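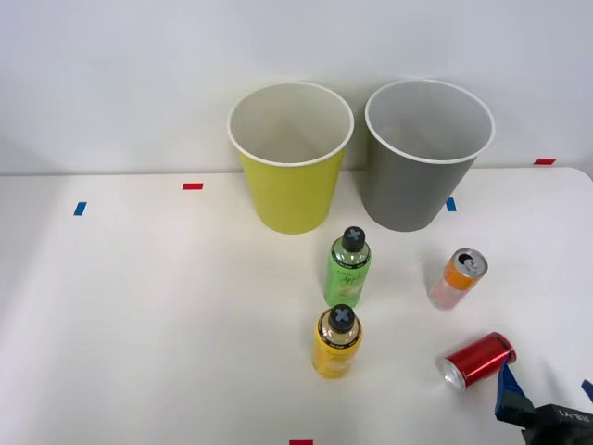 2 July 2020

**Pernthorpe lab starts second round of gripper tests**

The automation lab at Pernthorpe has begun the second part of its gripper comparison, with drink containers as the test objects. Two makers supplied hardware. Skullus sent a rigid parallel gripper with rubber pads, which was tested in June. The round now running uses soft ribbed fingers from Iyamu, mounted on the same arm and run by the same controller.

The work was paid for by Jurkance, a bottling and vending company that wants to sort returned containers by machine. Its returns come in mixed: cans, plastic bottles and paper cups, some standing and some on their sides. The company asked for a test that did not depend on every item arriving upright.

Each gripper gets 100 attempts. An attempt counts as good if the container is lifted, held for 30 seconds and set down without a visible dent. Grip force is capped at 40 newtons for both makers. Operators may change the approach angle between attempts but not the force limit or the closing speed.

Objects are laid out on a white table with strips of colored tape as position markers. A fixed camera covers the table, and a second, smaller one rides at the wrist. The lab says the wrist view has been the more useful of the two for checking contact, as it shows how far each finger bends before the object is held. 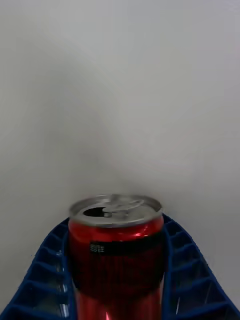 *The blue ribbed fingers on either side of a red drink can, from the wrist camera.*

Aluminum cans were picked as the main test object for the soft fingers. An opened can dents more easily than a full, sealed one, and the rigid gripper left marks on several of them in June. Paper cups were the other weak point in that round. They tended to fold near the rim when the pads closed too high, and the operators had to lower the approach by hand.

Bottles gave the rigid gripper little trouble. The lab expects a closer result there, and it has added a few attempts in which the arm has to take one bottle while another stands close by. The soft fingers are wider than the pads and need more room to open.

Price will also be part of the report. The Iyamu set, with mounting plate and cable, was quoted at $2690. The lab has not given a figure for the Skullus gripper, which came on loan and goes back when the tests end. Finger wear will be listed separately, with the ribs checked for cracks after each block of attempts.

Results for both grippers will be published together. The lab plans to release the wrist camera recordings along with the attempt log, and Jurkance will decide after that whether to order a trial unit for its returns line.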